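4.2 Wrist camera rendering and view filtering

The planner described in Section 3 never sees the full state of the simulator. It receives the joint positions and one rendered image from the wrist camera, and it must decide from these whether to move, close the fingers, or look elsewhere. We built the rendering step in Clolico, our own wrapper around the Golus simulator, so that the same code could later read from a real camera without changes to the planner.

Each room is assembled from a small set of wall textures, windows, and plain surfaces. The starting pose of the arm is then sampled at random. Many of these poses point the camera away from the work area, and the policy has to recover from them. Figure 3 shows one such view: the open fingers are empty, and behind them are patterned walls, part of a window, and a flat gray surface.

Early versions of the system handled these views badly. The grasp detector responded to the edges in the wall pattern and proposed targets on the wall itself. We made two changes. First, the pixels covered by the gripper are masked using the known joint positions, so the fingers no longer add edges of their own. Second, a proposal is dropped if its depth varies by less than 20 mm across the patch. When no proposal is left, the planner calls a search routine that turns the wrist in steps of 25 degrees until a valid target is found or the joint limit is reached.

The filter was tuned on 368 rendered views, labeled by hand by Leire Soler and checked by Nadja Bachmann in October. Views on which the two disagreed were left out. Rendering and filtering together take around 70 ms per step on our workstation, and most of that time is spent in rendering.

Figure 3. Simulated wrist camera view with the gripper open and no object between the fingers.

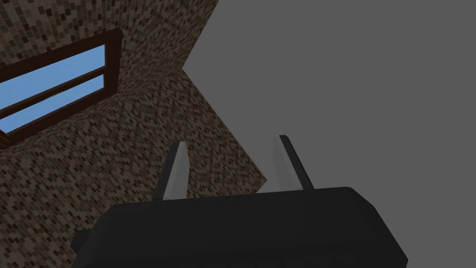 4.3 Search behavior at the joint limits

When the wrist reaches a joint limit during a search, the planner backs the arm up along its last path and starts again from the previous pose. The turn direction is reversed on the second attempt. If this also fails, the trial is stopped and recorded as a search failure, separate from the grasp failures reported in Section 5.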